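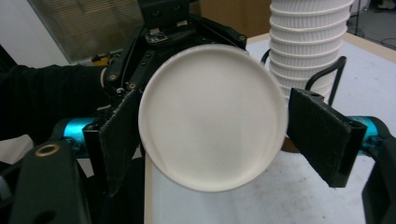

Paper cup, bottom end.

May, 4:40 pm. Glue day again

Finally got back to the bookbinding paste! Batch 42 is the wheat starch one with a little methyl cellulose stirred in (Tiina's idea, and a good one — it brushes out so much smoother). I cooked it low and slow, strained it 2 times, and still found a lump the size of a lentil. Grr. Next time the finer sieve.

Pasted up the spine of the old Morelli atlas, all 322 pages of it, and put it under boards. The mull went on crooked at the tail so I lifted it and started over while the paste was still open. Kai, if you need the small press, please use the other one until I take this out!
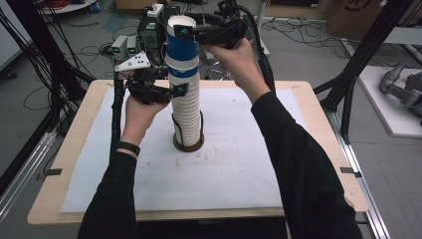
Words and pictures: Rosine Pons

Still to sort out: the gray endpapers curl like mad against the grain, and I'm pretty sure I cut them the wrong way round (again). Trilok has a few sheets of the heavier stock and says I can have them. Also the Dralura cloth is fraying at the joint, so maybe a wider turn-in, maybe a different cloth.

Leftover paste is in the fridge, top shelf, labeled. Toss it if it smells sour.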